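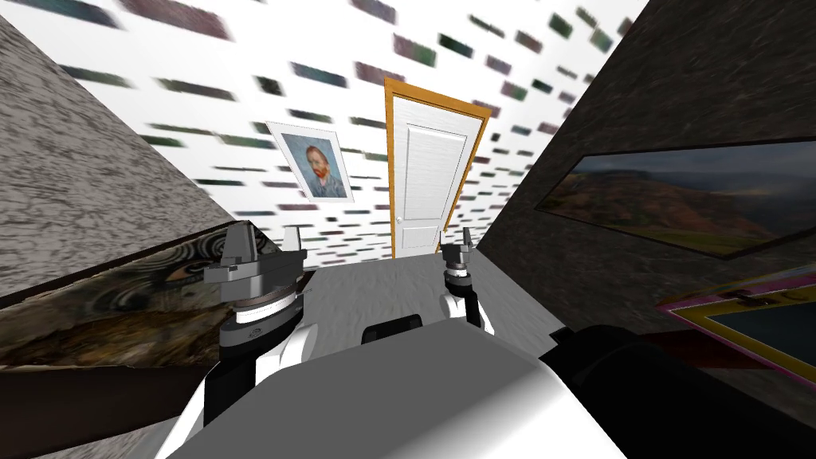
4.2 Pictures in hallways

The hallway was the part of the home that tenants were least likely to change. Of the 520 households that returned the form, 260 had hung at least one picture in the living room, but far fewer had done so in the hall. This held for both towns. In Munilville the halls are mostly long and have no window, and in Prurelville they are shorter and often open straight into the kitchen, so we had expected a larger gap between the two than we found.

Tenants gave the same few reasons in the interviews. Some did not want to drill into a wall that belonged to the landlord. Others said they only passed through the hall and saw no point in spending money on it. A smaller group had hung something when they moved in and then stopped noticing it. One Munilville tenant, who had lived in her flat for eight years, had to get up and look before she could tell the interviewer what was on the wall by her front door. 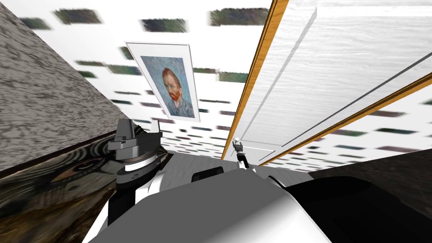

Leases also played a part. The standard Matis lease allows picture hooks but no screws, while the Arumugam lease asks for written consent before any fixing is made. Tenants under the second lease were more likely to lean pictures on shelves or on the floor. Several of them believed that hooks were banned outright, although the lease does not say so. Namboodiri reported the same mistake in her earlier work on furnished lets, and put it down to the wording used at viewings.
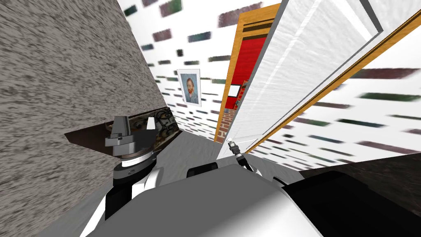 Reproductions of well-known paintings were the most common kind of picture in the halls, ahead of family photographs and maps. Tenants tended to choose a work they already knew, and portraits were named more often than landscapes. Placing followed a simple habit: the picture went next to a door, on the piece of wall left over. The interior in Figure 2 has this arrangement, with a self-portrait in the manner of Van Gogh hung beside a doorway with an orange-brown wooden frame. The wall behind such a picture mattered less than we had thought. Only a few tenants said that a patterned wall had put them off hanging anything, and most of these had chosen the pattern themselves.

Size was harder to compare. Many tenants gave the size of the print and others gave the size of the frame, and the form did not ask which. We have therefore left size out of the tables. The interview notes suggest that small frames were preferred in narrow halls, where people carrying shopping or a pushchair would knock against anything deep.

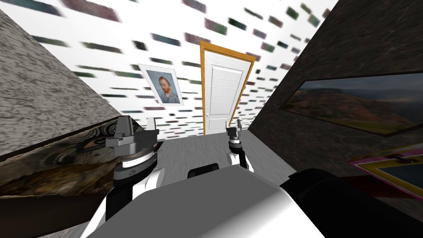 4.3 Pictures in kitchens

Kitchens had fewer framed pictures than living rooms, but more paper of other kinds. Calendars, children's drawings and school letters were fixed to cupboards and fridges, and tenants did not always count these as pictures when filling in the form. Anitha Namboodiri coded the kitchen answers a second time in August to separate the two groups.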